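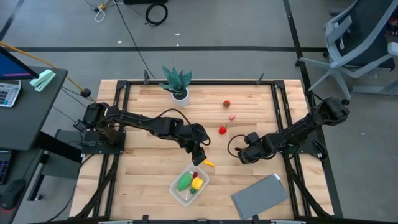

About Us

Welcome, and thank you for stopping by. Cordeiro is a small teaching and research lab in Pultdale where we work on getting robot arms to learn everyday handling jobs from people. We are part school and part workshop, and if you come to visit you will probably be offered a chair, a cup of tea and a turn at the controls, in that order.

How we got going

The lab was started by Chun-hung Yip, who had spent a good many years teaching evening classes in machine control over in Melumcombe and kept running into the same trouble with his students. They could write a program that sent an arm to a point on a table, and they could write another that closed the gripper, but the moment somebody nudged the object a little to the left, the whole thing fell apart and they had to start measuring again. Chun-hung wanted a way of teaching in which the arm would cope with the nudge. He read a lot, borrowed a few ideas, argued about them with Pin-yu Peng (who was then one of his students and is now our head of research), and the two of them rented the ground floor we still use today.

Our desks are still right next to the work tables, staplers and calculators and all. We did try keeping the office things in a separate room for a while, and we found that people stopped noticing what the arms were doing, so back they came.

What we work on

Most of our effort goes into one method, which we call Plandley. It belongs to the family known as learning from demonstration. A person guides a pair of arms through a job, such as picking up a piece of toy fruit and putting it in a clear container, and we record what the cameras saw together with how every joint moved. A model is then trained on those recordings to predict the next short stretch of movement from what is in view.

The part that is our own is what we do about pauses. People who are guiding an arm slow down just before they grasp something, and often stop altogether to check that they are lined up. A model trained on those recordings learns the stopping as well, and sometimes it learns it so thoroughly that it hangs over a banana and never comes down! Plandley marks the slow stretches in each recording and asks the model to predict where the gripper will be at the end of the stretch, as well as what it does next. It's a small change, and Pin-yu will happily tell you how many larger changes she tried first.

What we found

Our main study used 1,496 recorded demonstrations of tabletop sorting, all collected here by students and staff. We trained one model on them in the ordinary way and one with Plandley, then ran 230 trials with each, moving the objects between trials. The Plandley model got stuck above an object far less often, and when it did miss a grasp it was more likely to come back and try again. The write-up went on our site on 09/06/2022, along with the recordings, and we have been pleased by the number of letters it has brought us from other small labs.

We would like to be plain about the weak spots too. Soft things are still hard for us. A folded cloth does not keep its shape the way a plastic pepper does, and the method gave us no real gain there. It also does little for jobs in which both arms have to hold the same object, and we think that is because the two arms slow down at different moments and our way of marking the slow stretches treats them together. Pin-yu is working on marking each arm separately, and the first tries are encouraging enough that we have given her the larger table.

Why toys and houseplants

Visitors ask about this more than anything else. Toy fruit is cheap, it comes in bright colors and awkward shapes, and it doesn't go bad over a long weekend. A potted plant on the table is good practice as well, as it gives the model something in view that has no part in the job. We want our models to get used to a bit of ordinary clutter, and we have never had any trouble supplying it.

Learning with us

We teach 2 courses a year, one beginning in July and one in the winter. Each has room for 50 students, and you don't need a background in robotics to join, though it helps to be comfortable with a little programming. Everybody starts by guiding the arms by hand for a week before touching any code – some people find this slow, and most of them come around to it. By the end of the course you will have collected your own set of demonstrations, trained a model on it, and spent a fair amount of time working out why it does what it does.

Schools are welcome to bring a class for a morning. We keep one table set up for younger visitors, and we go at whatever pace suits them.

Getting in touch

If you have a question about the method, would like help using our recordings, or are thinking of signing up for a course, please write to us at the Pultdale address. Chun-hung answers most of the letters about teaching and Pin-yu answers the ones about research, although they do swap when one of them is busy. Replies can take a little while during a course, so please bear with us, and do write again if you haven't heard back.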